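Unit 6: Color in Interiors, Part One
Surfaces, Light and Paint Selection

Course notes, Introduction to Interior Finishes
Instructor: Nathalie Brouwer

Reading before class: chapter 5 in the course reader, up to the section on wallpaper. Bring the gray card and the two sample boards you painted in Unit 5.

6.1 What we mean by color

In Unit 5 we sorted paint chips by hue, value and chroma. A short review, as these three words come up all through this unit.

Hue is the family name: red, yellow, green, blue and so on. Value is how light or dark the color is. Chroma is how strong it is. A fire engine and a brick can have nearly the same hue, but the brick has much lower chroma. Most wall colors sold for homes are low in chroma. When a client says a color is "too much," they usually mean the chroma is too high, even if they go on to ask for something lighter. Try a grayer version of the same value first.

Value matters more than hue for how a room reads from the doorway. If you squint at a room, hue mostly drops away and you are left with a pattern of lights and darks. Do this before you open the fan deck.

6.2 Light reflectance value

Manufacturers give each paint a light reflectance value, or LRV, on a scale from 0 to 100. A theoretical black is 0 and a theoretical white is 100. No real paint reaches either end. The number tells you how much of the visible light that hits the surface is reflected.

For the class project, the ceiling color must have an LRV of at least 74. The main walls may go as low as 28. If you want to go darker than that on one wall, show in your drawings where the extra lamps will go.

LRV says nothing about hue. A yellow and a pale blue can have the same LRV and give two very different rooms. It also says nothing about sheen. Students mix these up every year on the test.

6.3 Muted greens and grays

Grayed greens are a good group to study. They sit near the middle of the value scale, they are low in chroma, and they shift a lot under different light. Under a warm lamp a gray-green moves toward khaki. Under north daylight the same paint can look almost blue. In a room with a large lawn outside the window it will pick up more green than the chip showed.
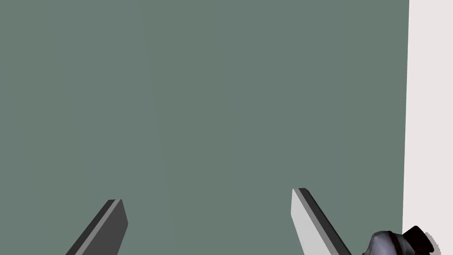
Adjacent colors change the result too. A gray-green next to a clean, cold white looks greener and a little dirty. Next to a cream it looks grayer. Next to strong red-brown wood it looks greener again, as red and green sit across from each other on the wheel. This is called simultaneous contrast, and it cannot be judged from a chip held in the hand against a shirt sleeve. Put the sample next to the trim color and the floor it will live with.

Peadar McGrath, who taught this unit before me, had his classes paint the same gray-green on three boards and edge each one with a different trim color. We will do the same exercise in the studio. Keep the boards afterward. You will need them for Unit 8.

6.4 Planes and corners

One paint on two walls is almost never one color to the eye. Each plane meets the light at its own angle, and the plane turned toward the window reads lighter than its neighbor. With matte paint and soft light the step at the corner may be very small. With a single strong source it can be as large as the step between two neighboring chips on a strip.

Two things follow for your drawings:

Do not correct for the corner by specifying two paints. The difference is what tells the eye there is a corner at all.

Choose your chip on the plane that people will look at longest. In a bedroom this is often the wall opposite the bed. In a kitchen it is often the wall over the counter.

Large areas also look stronger than small ones. A color that seems almost neutral on a small chip will show its hue clearly on a full wall. Paint a test board at least as wide as your arm is long and leave it up for two days. Look at it at 8 a.m., at noon and after dark with the lamps on.

6.5 Sheen

Sheen runs from flat through matte, eggshell, satin, semi-gloss and gloss. The names are not fixed from one maker to the next, so ask for the gloss reading if it matters to the job.

Flat and matte scatter light in all directions. They hide dents and patches, and the color looks even across the wall. Many of them mark when scrubbed. Satin and above reflect more light in one direction. They clean more easily and they show every roller stop and filled nail hole, mainly when light rakes along the wall from a side window.

The usual plan is flat on the ceiling, matte or eggshell on walls, satin or semi-gloss on doors and trim. Bathrooms and kitchens go up one step. Check the binder and the label for wet rooms. A high sheen alone does not make a paint suitable for a shower area.

6.6 Case: the Lenport reading room

The Lenport building has a reading room with windows on the north side only. Roos Dijkstra did the first color plan. The walls were a mid-value blue-gray with flat white above. Readers found the room cold, and the first request was for more heat. The heating was checked and was working as designed.

Mirjam Geerts took over the second plan. She kept the value and the chroma close to the original and moved the hue toward yellow-green. The lamps were changed to a warmer type in the same month, February, and so we can't say how much of the change in opinion came from the paint. Keep that in mind if you use this case in your paper. Two things were changed at once.

The full plan is on reserve. Ask for folder 101. Folder 175 has the lamp schedule.

6.7 Studio work

Paint three boards in the same matte gray-green. Edge one with cold white, one with cream and one with a mid-brown. Let them dry overnight before you judge anything, as most wall paints change a little as they dry.

View all three under the daylight lamp and then under the warm lamp. Write down what you see in terms of hue, value and chroma. "Nice" and "cozy" will not get marks.

Gijs Cuypers runs the studio and will hand out the paint. Wash brushes in the sink by the door. Label your boards on the back with your name and the trim color.

6.8 Questions to prepare for discussion

Why can two paints with the same LRV look so different in the same room?

A client picked a gray from a chip and says the finished wall looks green. What would you check first, and in what order?

In the Lenport case, how would you have staged the changes to learn more from them?

Next unit: wood finishes, stains and clear coats. Read chapter 6.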